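Brakthorpe tool library to open Saturdays from February

The Brakthorpe tool library will open on Saturdays starting in February, its first weekend hours since it moved into the old Kekana feed store. Until now members could borrow and return items only on Tuesday evenings.

The library has 124 paid members, up from 85 a year ago. Membership stays at $12 a year, and the loan period is still 13 days for hand tools. Power tools go out for three days at a time.

The extra hours were made possible by a grant from Neltent, the hardware supplier on Mill Road, which will cover heating and lighting through the end of summer. The company has also donated two tile cutters and a set of long ladders.

Members asked for weekend hours in a survey last fall. Many said they worked evenings, or that a Tuesday pickup left them holding a tool for days before they had time to use it. Garden tools are the most borrowed items in spring – the tillers were booked solid last April and May.

Tools can be reserved through Trita, the booking site the library shares with the town's community rooms. Reservations for the first Saturday are open now. Anyone without internet access can still sign up at the front desk.

Late fees will not change. Tools returned dirty will carry a small cleaning charge, which has been on the books for years but was rarely collected.

Also wanted: parts

The library is taking spare parts for its repair shelf. Drop them in the bin by the side door during open hours. 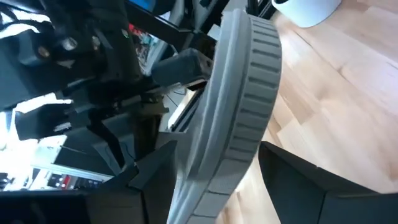

Saturday hours

Doors open at 9 a.m. and close at 1 p.m. Parking is behind the building – the front spaces are reserved for the pharmacy.

Comments (3)

millroad_mel
Finally. I let my membership lapse over the Tuesday thing, will be renewing.

Oldgrowth
Is the big chipper back yet? It was out for repair all last fall.

tpk77
Please don't block the alley when you load up. Some of us live back there.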